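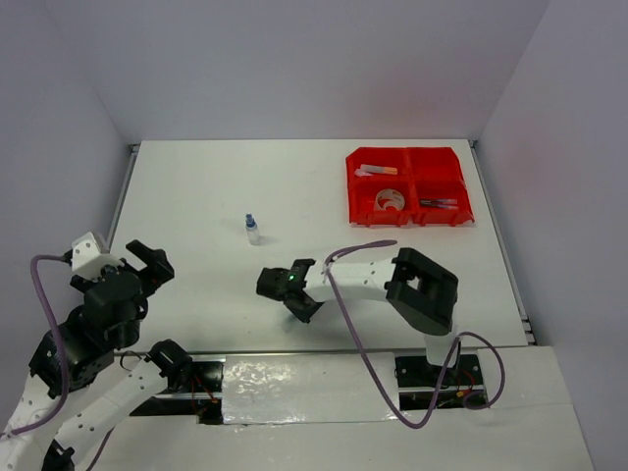

Home Who we are Services Safety Careers Contact

About Allura

Reading time: 4 min

Allura is a small company that tests and repairs light robot arms for laboratories, schools and packing rooms. We started with one table in a rented room in the Pacheco building, and we are still in the same building today, only one floor higher and with more tables. Our customers send us their arms when something is not working as it should, and also before they put a new arm to work, so that we can try it first in safe conditions.

Most companies tell on this page about their successes. We would like to tell about a fault, because it had more influence on how we work than any order we have received.

What happened on Thursday

In August of our second year we were doing an endurance test for a customer, Milum, a company that prepares sample kits. The test was simple. Two arms on the same table had to pass a small bottle from one to the other, put it down, pick it up and begin again. We had planned 1,236 passes. Such a test takes many hours and we let it run during the day while we did other work in the same room.

At pass number 940 the arm on the right side stopped answering. The arm on the left did not know this and continued its program. It moved into the place where the other arm was standing and pushed against it for 17 seconds, until a colleague heard the sound of the motor and pulled the plug. The bottle fell on the floor. One finger of a gripper was broken and one motor in the elbow was so hot that we could not touch it. No person was hurt, but a person could have been hurt, for the colleague had been reaching over that table a few minutes before to take a pen.

We stopped all tests for the rest of the week.

What we found

At first we believed that the software was guilty. We read the log files for two days and the software had done exactly what it was told. Then we took the right arm apart. The fault was in the cable that goes from the base to the wrist. It was fixed too tightly at one point, and each time the arm turned, the cable was bent at the same place. After enough turns one conductor inside it was broken. From outside you could see nothing. The cover of the cable was still perfect.

A broken cable is a small thing and it costs very little. The bigger mistakes were ours. We had no limit on the motor current, so the left arm was allowed to push as hard as it could. The two arms had separate controllers which did not exchange any sign of life. And our emergency stop button was on the wall beside the door, which is four steps from the table. When you are in a hurry, four steps is a long way.

We wrote all this in a report and sent it to Milum on the next working day. We were afraid to lose them. They asked many questions, some of them not very pleasant, and then they sent us the next arm.

How we work since then

Each pair of arms shares one stop circuit. If one arm is silent for longer than a short moment, the other arm stops too.

Motor current is limited during every test. The limit is written on the test sheet and two people sign it.

Cables get a free loop at every joint which turns. We bend them by hand through the full movement before the power is switched on, and we measure them again after the test. In the first year of this rule we found 132 cables that were fixed too tightly, many of them on arms which came to us as "fully working."

The stop button is on the table, at the side where the person stands.

Nobody puts a hand over the table while the motors have power. This includes taking a pen.

We also keep a fault book. It is an ordinary paper book and everybody in the company writes in it, also the people from the office. New colleagues read it in their first week, beginning with the page of that Thursday. Customers who visit us may read it too. Some pages are a little embarrassing for us, but the customers usually find them the most useful.

What we offer

Endurance tests for single arms and for pairs. Search for faults which come and go. Replacement of cables, motors and gripper fingers. Safety check of your own test table, at our place or at yours. For longer projects we use Tulline, our own program for recording test passes, which now also records the motor current and the temperature of each joint. You receive the complete record together with the arm, including the bad passes.

If your arm has had an accident, please do not clean it and do not repair it before you send it. Leave the cables as they are, and put the broken pieces in a bag in the same box. A few lines about what the arm was doing at the time will help us very much.

Visits are possible after agreement by telephone or e-mail. The entrance is at the back of the Pacheco building, and the bell has our name on it.

23 shares 4 comments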